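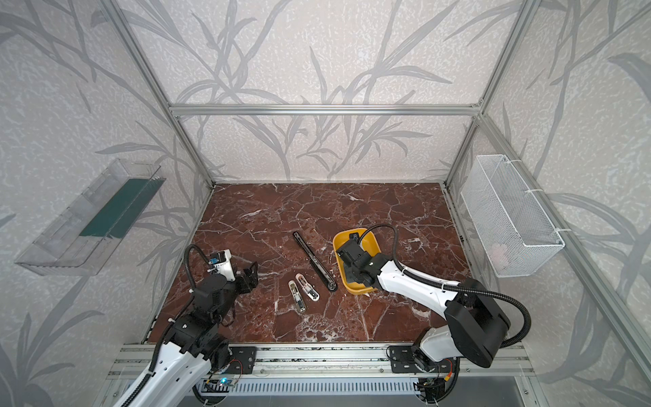 Two-arm cell, small parts on the table, yellow tray at right.

Can a two-arm bench cell sort small parts into a tray without supervision yet?

We do light repair and resale of small household goods. At the end of each shift the bench is covered with handles, clips, little plastic housings and similar odds and ends, and somebody has to sort them into trays before the next shift starts. It is dull work and it gets skipped.

I have been reading up on two-arm cells of the kind in the picture, with black angled-jaw grippers and a small camera at the wrist. The work I have in mind is simple: pick up every loose item, put it in the tray, stop when the table is clear. No assembly, no tools, no fasteners. Typical parts are long thin black pieces and short see-through plastic ones. They lie at whatever angle they were dropped.

What I need to know:

Is this kind of pick-and-place reliable enough to leave running for an hour with the lights on and the door shut?

Do clear plastic parts still cause trouble?

Does a second arm help with a job this small, or is it money spent on looks?

Budget is limited but not zero. I can write basic scripts. I have no background in machine learning and do not want to acquire one for this.

Posted by sturia_bench, Wednesday, November 13, 2024

vondoton

Partly yes. It depends more on your parts than on the arms.

I ran a comparable test on our bench at Natideo last winter. The setup was two light arms on a common front rail, hard stone top, one tray. I logged 531 pick attempts over several evenings. The opaque parts were close to a solved problem. Nearly every failure came from clear parts, and they failed in two ways. Either the camera returned no usable edge and the arm ignored the part, or it saw the dark insides through the casing and closed on those, which put the jaws off center and tipped the part over.

Things that made a difference, largest first:

Table surface. A patterned or veined top is bad for clear plastic. The veins show through the part and break up its outline. A cheap matte sheet in one flat color fixed more errors for us than any software change. Do this before you buy anything.

Lighting. Diffuse, from two sides. A single overhead lamp puts a bright streak on anything glossy, and the streak moves as the wrist moves.

Gripper approach. Long thin parts should be taken across the narrow side near the middle. If your software picks by bounding box without rotation, it will try to grab a diagonal bar as though it were a square block. Check that it reports an angle.

Jaw pads. Bare jaws on hard plastic against stone slip a lot. Soft pads 4 mm thick gave enough travel to absorb a small height error.

Wrist cable. Give it enough slack for the full range of wrist rotation, then run the full range by hand and look for snags. Ours caught on the shoulder housing at one extreme and pulled the connector half out. The arm kept running with a frozen picture, and it took me most of an evening to find the cause.

As for leaving it alone for an hour, I would do it only with a current limit on the grippers, a watchdog on the camera feed and a hard stop in reach of whoever is in the building. Expect to come back to a table that is mostly clear with a few parts left on it. If "mostly" is acceptable, you can do this now. If the next shift needs a bare table, a person still has to make the last pass.

Second arm: for table-to-tray work, skip it unless your table is wider than one arm can reach. It doubles the calibration and you have to deal with the two colliding over the tray. We spent more time on that than on picking. It starts to pay when one arm has to hold something while the other works on it, and you said you don't need that.

buckley_shopfloor

no. we had a demo in and it was slower than my nephew. 24 parts and it dropped 6. buy a broom

natideo_user_w

Adding to the long reply above, which I agree with except on the second arm.

If you have more than one destination, two arms can be easier than one. Assign the left half of the table to one arm and the right half to the other, give each its own tray, and never let either cross the center line. Collision handling then goes away. You lose some flexibility with parts that land right on the line. We nudge those to one side with a closed gripper and pick on the next cycle.

On clear parts, try looking from a lower angle. Straight down is the worst view of a transparent casing. Tilting the wrist before the final approach gave us a shadow edge to work with, and the cost was a slightly longer cycle.

Also ask the seller what happens when a pick fails. Some systems retry the same grasp forever. You want one that changes the angle or moves on after a fixed number of tries. Get that answer in writing.

Contact us | Terms of use | Copyright 2024 Sturia Community Help. All rights reserved. | Back to top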